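January
By Jiahui Yuan

Kitchen and pantry check, Limsakul building, second floor

I walked through the pantry before the tenants came back from the holiday. Each point has my result and a comment. Please write your initials next to the points you repair.

1. Sink and faucet. OK. No drip from the spout when closed. The drain is a little slow.

2. Hot water. Not OK. I measured 50 degrees at the tap, and the notice on the door still promises a different number. Change the notice or the heater setting, but they must agree.

3. Countertop joints. OK. The sealant by the wall has a small gap, I marked it with pencil.

4. Plates and cups. OK. Two cups with broken handle were thrown away.
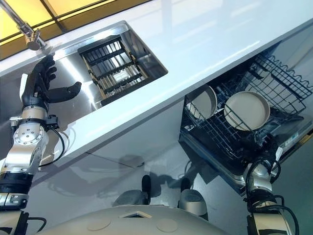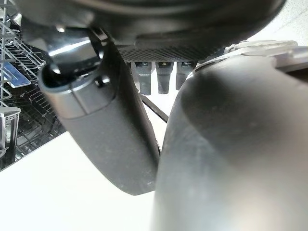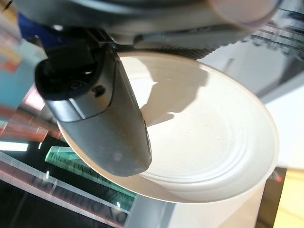
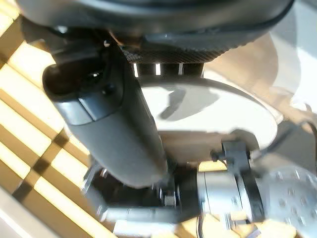
5. Fire extinguisher. OK. Tag number 331, pin and seal are in place. The Dravora cabinet door is hard to open, it needs oil on the hinge.

6. Fire blanket. Not OK. It was behind the Budell coffee machine and I could not reach it with one hand. It must hang near the exit. I asked for this already in the last check.

7. Electric outlets. OK with comment. The test button works on both. The extension cord under the table should be removed, it was only allowed for the party.

8. Refrigerator. Not OK. The door gasket is torn 25 cm on the lower side. Tunomon has the spare part, please order the gray one.

9. Floor. OK. The mat is flat and does not slide.

10. First aid box. OK with comment. Burn gel is expired. Bandages are enough.

Points 6 and 8 are the most urgent for me. I will look at them again when the gasket has arrived, and point 2 on the same visit.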